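Takau base lease – is the 50 year term really the problem?

harborlight
Posted 7:42 AM

The draft came out in February and I finally read all 116 pages. Everyone is arguing over the length of the lease, but the part on jurisdiction looks worse to me. Visiting troops would answer to their own courts for anything done on or off the base. The last agreement only covered on duty conduct.

Foreign Minister Godinho told parliament it was "standard language." Is it?

old_signals
Posted 8:05 AM

Not standard, no. Most of these agreements split it. The sending country gets first call on duty offenses and the host gets the rest. Full immunity is usually for short exercises.

I do think 50 years is a problem too. The Meireles government wanted 99 at the start, so people are treating 50 as a win. It still outlasts everyone who will vote on it.

tern_and_gull
Posted 8:31 AM

I disagree with both of you. Takau can't patrol its own waters and it can't pay for a deepwater pier. Somebody has to, and Meireles is the one offering. Rent is set at 415 million over the first ten years, paid up front in two parts. Tukcombe was asked for the same thing and sent a letter of support.

My daughter works in the port office and the mood there is mostly relief.

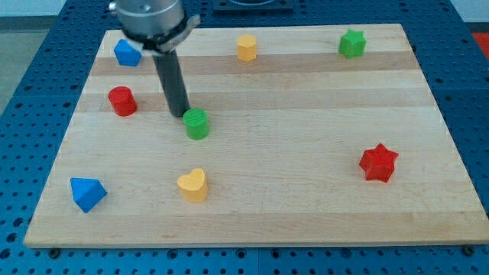 She says the pier alone would let the ferries run through the winter, and that matters more on the outer islands than which court hears a bar fight.

harborlight
Posted 8:50 AM

It won't always be a bar fight. Leonor Godinho got asked about serious crimes in the same session and she said those would be handled "in consultation." I looked for that in the text. The word appears in the annex on fuel storage and nowhere else.

stema_reader
Posted 9:14 AM

Article 12 has a waiver clause. The host can request jurisdiction and the other side has to give the request "sympathetic consideration." Weak, but it is there.

old_signals
Posted 9:20 AM

Thanks, I missed that. Sympathetic consideration has no deadline though. They can sit on a request until the person has rotated home.

tern_and_gull
Posted 9:37 AM

Then ask for a deadline and sign it. I don't see why that means sending the whole thing back.

harborlight
Posted 9:58 AM

Because parliament gets a yes or no vote, no amendments. If you want a deadline added it has to go back.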